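Bedroom and Linen Turnover Check, Rirndale House
Room 2, upper floor
Checked by: Roxana Ospina
Reviewed by: Yevhen Kobzar
Form 613, December issue

Mark each item OK, FIX or N/A. Comments go under the item. Anything marked FIX stays open until the reviewer initials it.

1. Entry and floor
Door opens fully, no catch on the frame: OK
Floor clear between door and bed: OK
Threshold strip flat and screwed down: FIX
Comment: Front screw missing on the hall side. Strip lifts at one end when stepped on. Replace with the same length screw, countersunk. Ticket 471 opened.

2. Window side
Latch closes and holds: OK
Access to the window kept free during folding: OK
Comment: Person folding stands on the window side and works across the bed. Acceptable for one person. With two, the second should take the foot end.

3. Personal protection during sorting
Face mask on before linen or clothing is handled: OK
Gloves available in the room: OK
Comment: Dark gray mask, worn over nose, mouth and chin. Yellow-green work glove on the hand working at the bed. Sleeveless top leaves the arms bare, no objection for clean clothing. Long sleeves required for anything from the soiled bin.

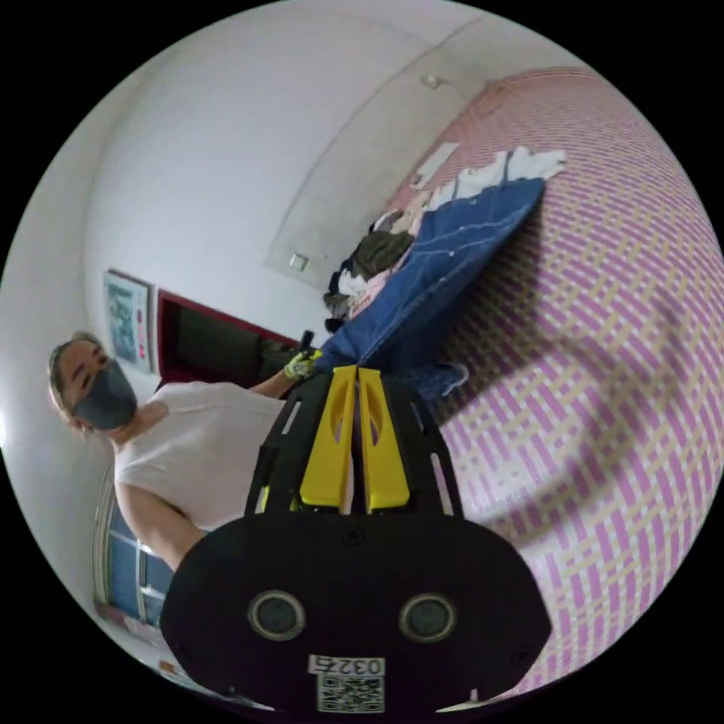

4. Bed surface
Mat or cover lies flat, no raised edge on the working side: OK
Weave intact, no broken strands: FIX
Comment: Two broken strands at the foot end, sharp enough to pull a thread. Trim and tape. If the break runs further, withdraw the mat. Ankit Rathore has the spare, stock number 1232.
Surface wiped before clothing is laid out: OK
Comment: Folex was used on the last spot clean. Note the product on the room card next time.

5. Clothing and denim
Pockets emptied before folding: OK
Heavy items folded separately from light items: OK
Zippers and buttons closed: FIX
Comment: Denim is to be folded lengthwise first, then in thirds. A piece bunched into a tall, narrow bundle with the white inner side showing at a fold has to be opened out and done again. It will not stack, and it takes up shelf space meant for two. 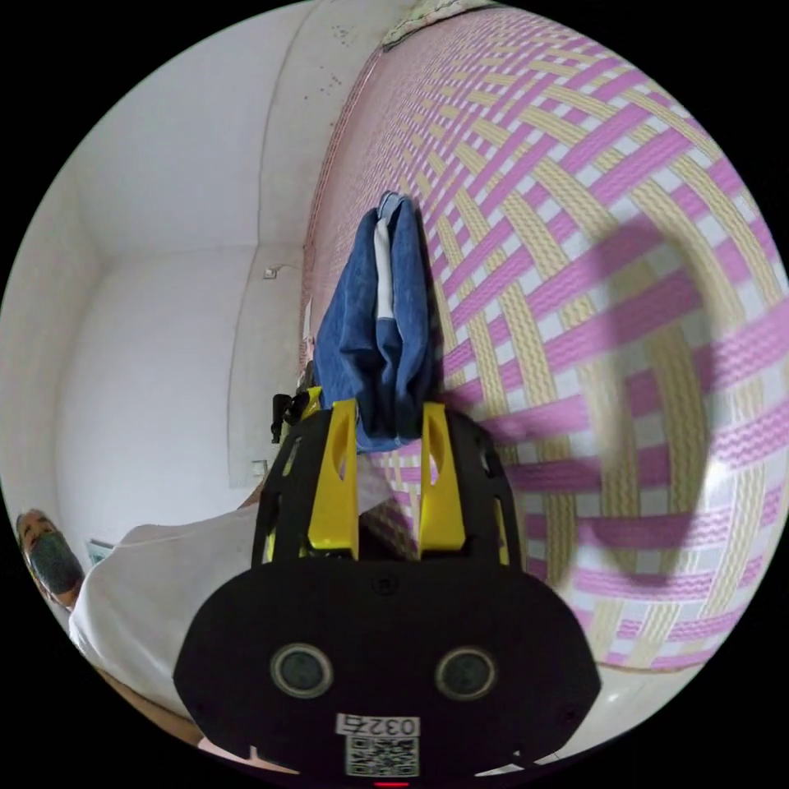 Finished pieces go to the left shelf, fold facing out. Maximum stack height is the mark on the shelf upright. One stack was over the mark and was reduced during the check.

6. Walls and electrical
Cover plates tight, no cracks: OK
No cords under the bed or mat: OK
Wall paint sound, no damp: FIX
Comment: Dark specks on the upper wall. Wipe a test patch with a damp cloth. If they return, report to Ho-yin Au as possible mold.
Wall hangings secure: OK

7. Open items
Threshold screw, mat strands, zippers and buttons, upper wall. Piyumi Pathirana to recheck all four before the room is released. Yevhen Kobzar to initial.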